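Plikov Household Words

A word list of everyday objects and chores, collected in four valleys and put into one table. Version 3.

What is in it

The list has 1453 entries. Each entry is one word or short phrase as a speaker gave it, with an English gloss, the valley it was collected in, and a topic. Topics are kitchen, laundry, furniture, heating, tools, yard and other. "Other" is bigger than it should be and includes most of the words for string.

Files

words.csv holds the main table, one row per entry.
topics.csv holds the topic names and their short codes.
variants.csv holds 397 alternate spellings, each linked to a row in the main table by its id.
notes.txt holds longer remarks that did not fit in a cell.

Columns in words.csv

id: a whole number. Ids are not reused when an entry is removed, so there are gaps.
form: the word in the Brosard spelling.
gloss: English, lower case, no article.
valley: N, S, E or W.
topic: a code from topics.csv.
source: "spoken" or "notebook".
check: blank, or "y" if a second speaker confirmed the word.

Spelling

Version 1 used whatever spelling the collector wrote down. From version 2 on, everything is in the Brosard spelling, which marks long vowels by doubling them. The old forms were moved to variants.csv. A few notebook entries have a letter we could not read, and these carry a question mark in the form column. Search for "?" if you want to leave them out.

Known problems

More than 300 entries have a blank check column. The west valley is thin, with almost nothing under heating.
Glosses for containers are loose. Three different words are all glossed "tub".
The 27 entries taken from the Lovis notebooks have no valley. The field is empty, so load it as text.
Sorting by form in a spreadsheet puts the accented letters last. Use the id if you need a stable order.

Words for flat surfaces

The furniture topic separates a table as a piece of furniture from its top as a place to work. The second word also covers a bench or a wide shelf.
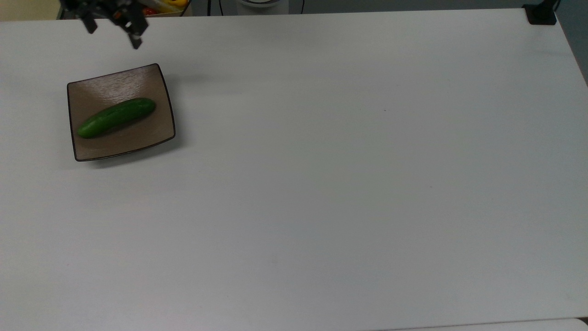 Snorradóttir writes that the south valley keeps a third word, used only when the top has been cleared for rolling dough, and that it should not be merged with the other two. It is entered separately as of this version, with the check column blank.

Changes in version 3

Added the third word for a tabletop.
Split laundry from kitchen.
Removed duplicate rows for "ladle" and "peg".
Fixed the encoding of variants.csv, which is now UTF-8 like the rest.

Use

Free to copy and change with credit to Plikov Household Words. Please give the version number, as topic codes differ between versions 2 and 3. Corrections are gathered each February. Send the id, the column, and the value you think it should have.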